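# Chapter 4: Rules for Machines That Do As They Are Told

Every rule in a robot cell was written the day after somebody needed it. The trade has always worked this way, and it explains why so many safety manuals read like a list of grudges.

This chapter is about the rules you write yourself, for your own cell and your own task, once the published standards have had their say. Standards will tell you about fences, stop buttons, and stopping distances. They will not tell you how high the gripper must be before the wrist is allowed to turn, or who may change that height at four in the afternoon when a shipment is late.

Noreen Niazi, who wrote the house rules at Ollcombe, began with a single page. By the time she left, the binder had grown to 74 pages, and she was proud of perhaps ten of them. The rest, she said, were there to settle arguments.

Her best page covers the approach: everything the arm does between deciding to pick something up and touching it. At Ollcombe the approach has to be proved in simulation first, with the fingers open and the target lined up with the gap between them in the tool view.

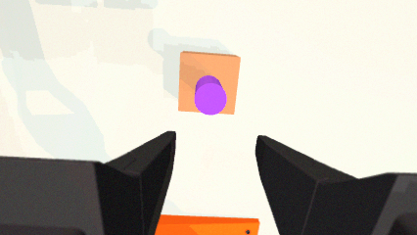 The approach deserves a page of its own — it is where a small error is still cheap. An arm that is slightly off in open space has embarrassed itself. An arm that is slightly off at the part has made two parts, neither of which is on the drawing.

Kevin Cáceres learned this at Grollgate, where the simulator log for one task ran to 1252 trials and the written rule for the task ran to one line: "Approach carefully." He asked three operators what it meant and got three heights. The replacement rule gave a clearance, a speed, and a place to stop and check. It was much duller, and the operators all read it the same way.

A usable rule can be checked by someone who dislikes you. Hold that thought while you look over your own cell. "Keep clear of the part" fails the test. "Stop above the part and confirm position before descending" passes, provided you also say how far above, and what counts as confirming.
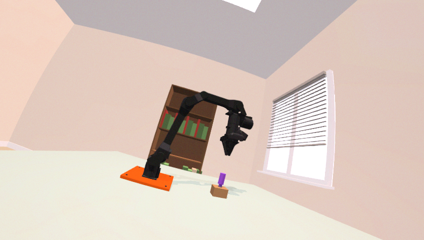 ## 4.1 Before You Write Anything

Watch the task run from start to finish without touching the keyboard. Then watch it again from a different angle, since a gap that looks generous from the side can look rather mean from the wrist.

Write down each point where the arm changes direction, speed, or grip. These are your candidates for rules. You will be tempted to add more, and Section 4.3 deals with that temptation, using the Pacheco binder as a warning.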